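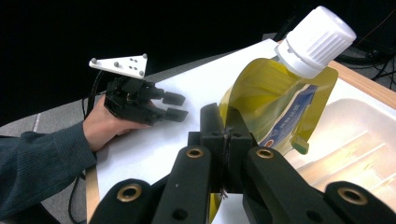

A spouted pouch with a ribbed white screw cap and a collar ring beneath it.

Spouted pouch

A spouted pouch is a bag made of flexible film with a rigid spout sealed into it, usually closed by a screw cap. I've been keeping the packaging pages on this site going for a while now, and this is the one I get the most letters about, so I've given it a proper rewrite (thank you to Peninah Mosoti, who sent me four pages of corrections in very small handwriting!).

Names

You'll see it called a spout pouch, a cap pouch, a refill pouch or, if it has a folded base that lets it stand up, a doypack. My mother calls all of them "squashy bottles" and I can't fault her. In the trade a plain flat one without the base fold is sometimes called a pillow spout, though Stella Wanyama tells me her old packing floor at Grustelham never used the term.

Construction

The film is nearly always a laminate, meaning several thin layers stuck together. The outer one takes the printing, the inner one melts under heat so the edges can be sealed, and anything in between is there to keep out air or light. Some pouches are clear, some are silvery, and plenty are tinted and a bit see-through, so you can get some idea of how much is left.

The spout is a separate moulded piece. Its bottom end is shaped rather like a little boat, pointed at both sides, and the film is welded round it. I cut one open at the kitchen table to check this and made a dreadful mess, but the boat shape really is lovely once you've rinsed it. Spouts go either in the middle of the top edge or at a corner. Corner spouts pour better, in my opinion, and centre ones are easier to drink from.

Caps

Most caps are ribbed up and down the sides for grip, and that matters a great deal with washing-up liquid on your fingers. Many have a wider ring at the bottom, where the cap meets the spout. On some pouches this is a tamper band that breaks away on first opening, and on others it's just part of the spout and stays put for good. Caps for children's food pouches tend to be much bigger, with holes through them.

Uses

Baby food, fruit purée, yoghurt, hand soap refills, fabric softener, screenwash, cooking sauces, jelly drinks. The Bondcombe refill shop near me sells shampoo in them and takes the empties back, 40 at a time in a big sack.

Emptying

The last bit is always the trouble. Bríd Tierney rolls hers from the bottom like a toothpaste tube and holds the roll with a clothes peg. I stand mine on its cap overnight in a mug, which works well for thick things and badly for thin ones (check the cap is tight, please, I've lost a tea towel to this). Squeezing hard in the middle bends the neck under the spout and shuts off the flow, so start low down and work up.

Disposal

Caps can sometimes go in with other hard plastics. The film is harder, as mixed layers are awkward to separate, and what's accepted varies a lot from one council to the next.

See also: Stand-up pouch; Bag-in-box; Screw cap; Sachet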